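About Predholm

Predholm is a calibration and testing laboratory for weighing equipment. We service bench scales, floor scales and truck scales for food processors, pharmacies and freight yards. 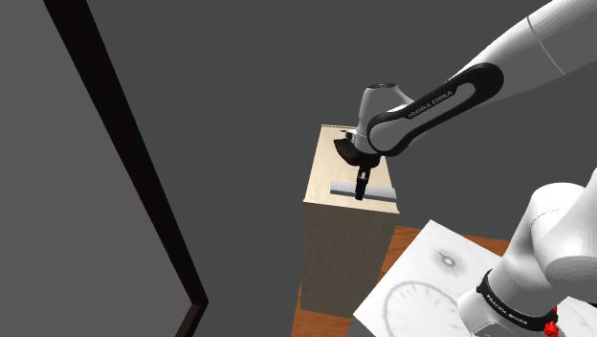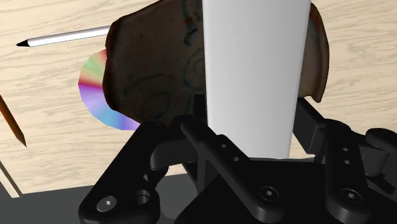
The company was started in Stustau as a repair shop with one set of reference weights. It now employs 14 technicians at two sites – the main laboratory in Stustau and a smaller one in Bergeron, which handles loads above the bench range.

Each reference weight is checked every 8 months. Certificates list the readings before and after adjustment, the air temperature and the uncertainty of the result. Copies are kept for 7 years and can be requested by serial number.

Shirley Girard has managed the laboratory since the Bergeron site opened. She reviews all certificates before release.

Field visits cover 78 customer locations, including the grain terminal at Buramitz. Truck scale visits are scheduled from April – requests should reach the Stustau office by the end of January.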